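Category: How Things Work > Everyday Tools

Simple Tools: How Tweezers Work

Last updated: September

Tweezers are one of the simplest tools you can find. They have two thin arms joined at one end. When you squeeze the arms, the tips come together and hold something small, such as a splinter or a stamp.

People who fix watches or build models use more than one kind. They often keep their tools in a roll, a long piece of cloth that can be opened flat on a table and rolled up again when the work is done.

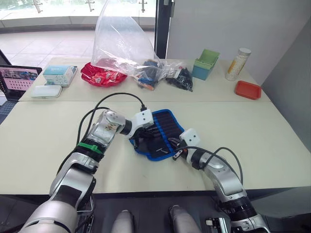
Why do tweezers open again when you let go?

The arms are springy. Squeezing bends them a little, and when you stop squeezing they push back to their first shape.

Tweezers are a kind of lever. A lever is a bar that turns or bends around one point, called the fulcrum. In tweezers the fulcrum is the end where the arms are joined. Your fingers push in the middle, and the tips do the work at the other end. The tips move farther than your fingers do, but they press less hard. That helps when you are picking up something that breaks easily, like a dried flower.

Filipa Carvalho mends old clocks at the Matos workshop in Veltanton. One clock she worked on had 284 parts, and the smallest screws were too tiny to hold with her fingers. She used tweezers to put each one in its hole.

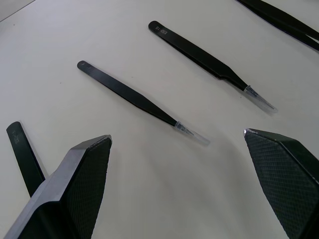 Try It Yourself

You need a pair of blunt tweezers, two bowls and 20 grains of dry rice.

1. Put the rice in one bowl.
2. Set a timer for 60 seconds.
3. Move the grains to the other bowl, one at a time.
4. Try again, holding the tweezers closer to the joined end. Is it harder to squeeze?

Related:
What Is a Lever?
How Scissors Cut
Why Springs Bounce Back
Inside a Clock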